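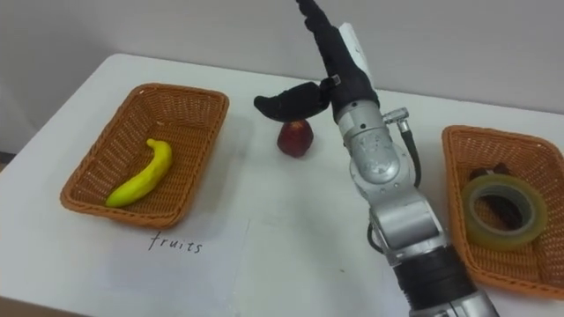 Tri sur table blanche : étiquettes de paniers peu lisibles

Duyên Tôn

Bonjour,

J'organise un tri sur une table à plateau blanc, bord arrondi, contre un mur clair. Les paniers sont des modèles tressés rectangulaires, brun orangé. Chaque catégorie est écrite à la main sur une feuille de papier blanc posée devant le panier, par exemple « fruits » en minuscules, stylo noir fin. Ce qui n'est pas encore trié attend entre les paniers.

Trois défauts constatés :

Le papier blanc se confond avec le plateau. De près le mot se lit, de l'autre bout de la table il disparaît.

La feuille n'est pas fixée. Elle se décale dès qu'on tire le panier, et au bout d'un moment on ne sait plus à quel panier elle se rapporte.

La zone d'attente n'a pas de limite. Un objet posé trop près d'un panier est considéré comme trié par la personne suivante.

Je ne veux rien coller sur le tressage, qui accroche mal, ni percer quoi que ce soit. La table doit redevenir une table ordinaire une fois le tri terminé. J'ai regardé les porte-étiquettes à pince Plikden, mais la pince n'a pas assez d'ouverture pour un rebord épais. Quelle solution utilisez-vous ?

Trí Thái

Il faut traiter séparément le contraste et la fixation.

Pour le contraste, gardez le papier blanc et glissez dessous un carton de couleur mate, plus grand de 15 mm sur chaque côté. La bordure suffit à détacher l'étiquette du plateau. Remplacez le stylo par un marqueur à pointe large. Des lettres de 3 cm de haut conviennent pour une table de cette taille. Les minuscules sont bien, leur silhouette se reconnaît mieux que celle des capitales.

Pour la fixation, un ruban adhésif de masquage, deux bandes courtes sur le bord du carton, côté panier. Évitez le ruban d'emballage sur un plateau stratifié ou laqué : il tient trop fort et laisse un film de colle, surtout après plusieurs jours.

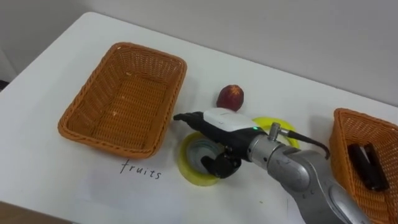 Le même ruban sert à borner la zone d'attente. Tracez un rectangle au milieu du plateau, à une largeur de main de chaque panier. Un ruban jaune se voit correctement sur du blanc à condition d'être opaque – translucide, il pâlit une fois déroulé en une seule épaisseur. Je marque aussi les deux angles avant de chaque panier par une équerre de ruban. Quand le panier a bougé, on le remet dans ses équerres et l'étiquette retombe en face.

Pour le retrait, tirez à plat, lentement, en repliant le ruban sur lui-même. S'il reste de la colle, essayez d'abord de l'eau tiède savonneuse. Pas d'acétone.

Thịnh Lý

Moi j'ai mis les feuilles dans des pochettes plastique et ça va très bien. Par contre ça brille sous la lampe.

Sang Sầm

D'accord avec Trí pour les équerres. Deux remarques.

Si les paniers n'ont pas la même taille, mettez le plus grand du côté où l'on se tient et le petit au fond. L'inverse oblige à passer le bras par-dessus le grand, et c'est comme cela qu'on accroche le rebord et qu'on déplace tout. 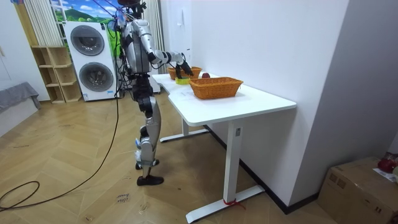
Deux paniers tressés sur le plateau blanc, une pomme rouge entre les deux.

Ensuite, l'étiquette se place devant le panier, jamais entre deux paniers. Chez moi elle était au milieu et la moitié des citrons finissait avec les éponges. Pour un tri qui dure, une réglette chevalet en PVC de 1000 mm coupée en tronçons coûte moins cher que des supports individuels, mais il faut une scie fine et ébavurer les chants.

Dernière mise à jour : juillet

Contact – © Donddale, entraide pratique – Haut de page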